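# 接婚礼跟拍这几年，关于报价和交片的一些记录

2026年7月21日

上个月把工作室的报价单重写了一遍，顺手把这几年接片子的一些做法也整理出来。写给刚开始自己接活的同行看，也给自己留个底。 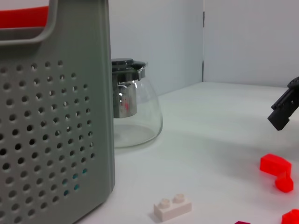 先说报价。我最早的报价单只有一行字：拍摄加剪辑，一口价。客户看着省事，我自己也省事，结果每一单都在后期扯皮。客户觉得“剪辑”包括无限次修改，我觉得“剪辑”就是交一版成片，改两个错别字。两边理解不一样，谁都不算错，问题出在那一行字上。

现在的报价单拆成了四块：前期沟通和踩点、拍摄当天、后期、交付。每一块下面写清楚包含什么，不包含什么。比如后期这一块，写的是三轮修改，第一轮可以动结构，第二轮只动镜头和音乐，第三轮只改字幕和明显的错误。超出的部分按小时算，单价也写在旁边。

写得这么细，有的客户看了会嫌烦，有一对新人直接说看着像装修合同。后来他们还是签了，修改只用了一轮。

## 定金

定金我收三成，签合同当天付，档期从到账那天开始保留。口头说“帮我留一下”的，我最多留三天。以前不好意思催，九月旺季吃过一次亏：一个周末的档期替人留了快一个月，中间推掉了两单，最后对方说家里已经另外定了人。那个周末我在家擦镜头。

尾款的时间点改过几次。最早是交片之后付，后来改成拍摄当天付，现在是看过第一版之后、交高清文件之前付。第一版带水印，分辨率低一些，够客户判断内容，这个顺序用到现在没有出过问题。

异地的单子另外加交通和住宿，按实际票据报。去年去Bromlow拍过一场，来回路上花的时间比拍摄还长，当时只收了车票钱，没有算路上的一天。现在单程超过四小时的，加收半天的人工。

## 拍摄当天

两个机位是我的底线。一个人带一台机器也能拍完一场婚礼，只是仪式环节没有任何容错。交换戒指的时候司仪往前走了一步，正好挡住，这种事我碰到过不止一次。有第二个机位，剪的时候切过去就行。

固定机位放在哪里，踩点的时候就要定下来，还要跟场地方确认当天那个位置不会摆花架或者音箱。Olaniyan那个宴会厅我拍过好几场，每次灯光师都会把侧光架在同一根柱子旁边，所以我的三脚架放到对面，提前到场也没有用，那个位置他们是固定的。

录音比画面更容易出事。我现在的做法是：新郎身上一个领夹麦，司仪话筒从调音台取一路信号，机顶再留一支指向麦当保险。三路里通常有一路会出状况，领夹麦被衣服蹭到，或者调音台给的信号太大，爆掉了。剩下两路能用就行。

领夹麦的电池每场换新的，不看剩余电量。旧电池攒在一个盒子里，回来给遥控器和闹钟用。

灯光方面，下午的户外仪式我一般不补光，只带一块反光板。晚上的宴会就看场地，如果全是暖黄的射灯，白平衡手动锁死，别用自动。自动白平衡在大屏幕换画面的时候会跟着跳，后期一帧一帧往回拉非常费时间。

还有一件小事，当天的流程单我会打印两份，一份放包里，一份折起来放口袋。手机上也存了，但是手里拿着机器的时候没法解锁。流程单上我只标四个时间：出门、到场、仪式开始、敬酒开始。其余的环节都会跑偏，标了也没有意义。

## 备份

每场拍完当晚就导素材，再晚也导。相机双卡同时写入，回家之后复制到两块硬盘，两块都校验完，卡才能格式化。硬盘一块放工作室，一块放家里。

存储卡我一共编了号，贴在卡背面，用过的卡反着插进卡包，没用过的正着插。这个习惯是跟以前一起拍活动的人学的，简单，不用动脑子。

文件夹的命名统一用日期加场地加机位，不用客户的名字。客户名字容易重复，也容易打错字，过半年再找素材的时候，日期最好查。

素材保留多久也写在合同里，成片交付之后保留一年，到期前发一封邮件提醒，客户想要全部素材的话可以自己寄硬盘过来拷。目前来拷的人很少，多数人连邮件都不回。

## 剪辑软件和素材管理

前年换过一次素材管理的软件，从手工建文件夹换到了Mesix。刚开始觉得多此一举，用了两个月之后离不开了，主要是标记功能。拍摄回来先过一遍素材，能用的打上标，“哭”“笑”“全景”“细节”，剪的时候直接筛。一场婚礼两个机位下来，最多的一次有445条素材，没有标记的话，光找一个母亲擦眼泪的镜头就要半小时。

不过它导出标记的时候偶尔会丢中文，我就改用拼音缩写，难看一点，能用。

调色我做得比较保守，先统一两台机器的颜色，再整体调一点，肤色正常就停手。前几年流行过一阵青橙色调，当时我也跟着调，现在翻出来看，新人的脸都像刚从海边回来。婚礼片子是要放很多年的，我宁可平淡一些。

音乐买的是Plener的授权，按年付。以前用过网上随便找的曲子，客户传到视频平台之后被静音，半夜发消息来问怎么没声音了。那次是我重新配乐、重新导出、重新上传，全部免费。那之后授权文件跟成片一起打包给客户，出了问题他们自己可以申诉。

## 关于加价和砍价

常有人问能不能便宜一点。我的处理办法是价格可以动，内容也跟着动。去掉第二机位减多少，去掉当天快剪减多少，报价单上都有。今年当天快剪单独收2,000元，因为要多带一个人在现场剪，那个人从下午两点坐到晚上，晚饭都是在后台吃的盒饭。

把快剪单独标价之后，要的人少了一半左右，我反而轻松了。以前包含在套餐里，几乎每家都要，可是真正在宴会上认真看的没有几桌。

朋友介绍来的单子也按同一张报价单走。早些年会打折，后来发现打了折的那几单往往沟通最久，改得也最多，大概是因为熟，说话没有顾忌。现在的做法是不打折，多送一个U盘，或者多剪一条竖版的短视频。

## 接下来准备改的

合同里关于延期的部分还要再写一写。现在只写了客户改期可以免费改一次，没有写改到旺季怎么算。今年就有一单从淡季改到了旺季，价格没动，我也没好意思提。下一版打算写成：改期之后按新日期当月的价格补差。

另外想把踩点的照片整理成一个场地档案，每个场地记一下电源在哪、层高多少、下午几点太阳从哪边进来。这件事说了两年，到现在只整理了三个场地，剩下的都散在手机相册里。

报价单的模板回头我去掉自己的信息，放到网盘，链接补在文章下面。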